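The Last Clause

The contract came through at lunchtime, and I read it standing up in the kitchen of the Takbridge, with the ice machine rattling behind me. Fourteen pages! In a normal year a band sends us two pages and a list of the snacks they want.

I book the shows at the Takbridge. It's an old grain hall on the river in Prumberg, and it holds 3,225 people when you take the chairs out, which we always do. That summer the city was letting us have 200, seated, with the big doors open. I had spent all of July on the phone explaining that number to agents, and most of them had laughed (kindly, but still), and then the Brirach Brass Orchestra wrote back and said yes, they would love to, where do we park the bus?

I have loved that band since I was 15. I heard them on a ferry once, playing for their supper more or less, and I missed my stop and had to ride all the way across and back again. So you can imagine how I read those pages. I wanted every line to be fine. I wanted it so much that I went through the whole thing once and couldn't have told you a word of it.

The second time I sat down with a pencil.

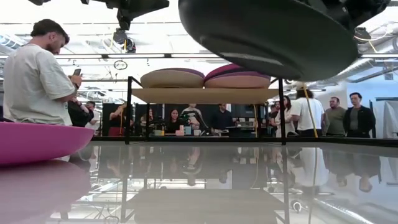
The money was the easy part. They'd take a share of the door in place of a fee, and if the show was called off, neither side owed the other anything but the cost of the posters. Fair enough. Insurance took up four pages and said, as far as I could tell, that there wasn't any. Then came clause 7, and clause 7 was where my pencil stopped.

"In the event that the Hall is closed by order on the day of performance," it said, "the Artist shall play anyway."

I called their office. The office was a firm named Verbruggen, over in Brirach, and the woman who answered sounded as if she had been hoping somebody would ask.

"Play where?" I said.

"Wherever you are," she said. "It doesn't say the Hall. Read it again."

I read it again. It didn't say the Hall.

"And who pays?"

"Read the next bit."

The next bit said that the Promoter would supply soup. I had taken it for part of the snack list.

I signed it right there on the counter, dated it 31 August 2020, and got a ring of coffee on the last page, which I then had to explain to our lawyer along with everything else. He wanted clause 7 struck. He said it was unenforceable and possibly a public nuisance. I told him it was the best clause I'd seen in my whole working life, and he sighed and initialed it.

The order came on the morning of the show. Doors shut, no gatherings indoors, effective at noon. I phoned all 200 ticket holders myself – it took until my voice gave out – and I told every one of them to open a window at eight.

Then I made soup, an enormous amount of soup, leek and potato, with far too much pepper because I was nervous.

At five to eight a barge came down the river with its lamps lit. I heard the tubas before I saw it! They were warming up under the bridge, where the stone makes everything sound twice as big, and all along both banks the windows were going up, one after another, many more than 200 of them. I stood on the landing with the ladle still in my hand.

They slowed down when they reached me, and the first trumpet leaned over the rail and held out a bowl.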